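Clearing snack wrappers off the bed in one go

I love this little job! It takes less time than boiling the kettle, and the whole room looks better for it.

1. Bring the bin to the bed. Park it right alongside, close enough that you can drop things in without getting up. Carrying wrappers across the room one by one is how crumbs end up in the rug.

2. Pull the quilt and any blankets back to the edges so you can see the sheet properly. Patterned sheets are sneaky — a clear wrapper can vanish on them completely, so run your palm over the whole thing.

3. Start with the big, bright packets. Wafer wrappers always hold a few last crumbs, so pick them up by the top and keep them upright until they're over the bin. 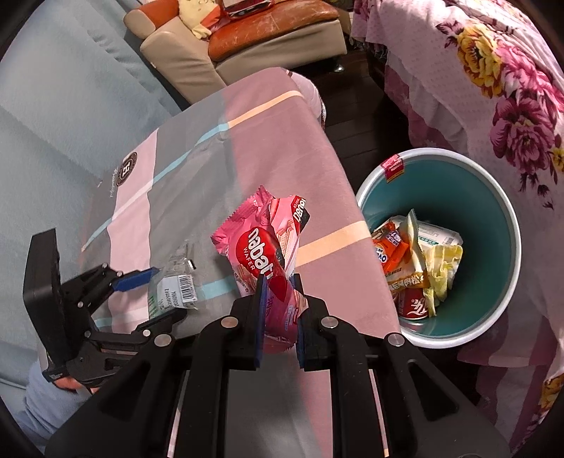
4. Go back for the see-through bits, price labels and torn-off corners. Barcode stickers love to cling to cotton, so peel them off now, before they go through the wash and turn to fluff.

5. Press the pile down. Cans and boxes take up loads of space, and if your council collects them separately, fish them out at this point (mine does, every fortnight).

6. Shake the sheet towards the middle, gather up the crumbs and tip them in. Then smooth everything flat and put the quilt back.

My friend Hedvika keeps a 50-litre sack for this. I've never needed one that big, but film nights at her place are something else!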